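Covex opens small-group training studio in Ulleck

Covex is happy to announce the opening of its new training studio in Ulleck, on Jakab Street, in September. The studio offers strength and mobility classes for adults who did not exercise for a long time. Each class has place for 10 people and lasts 45 minutes. The first class starts at 6 in the morning.

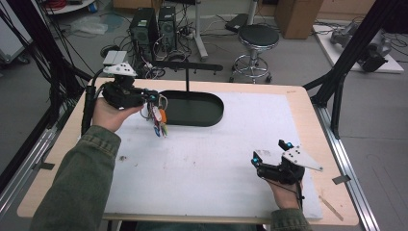
Members can book 14 classes or 16 classes per month, and both plans include the Clurkel stretching program without extra cost. Lockers are free for everybody during the class. Please leave your things there before warm-up, as they are not comfortable in the pocket during floor exercises. The first 200 members will receive a free mobility check with a trainer.

Registration is open at the studio desk every Wednesday.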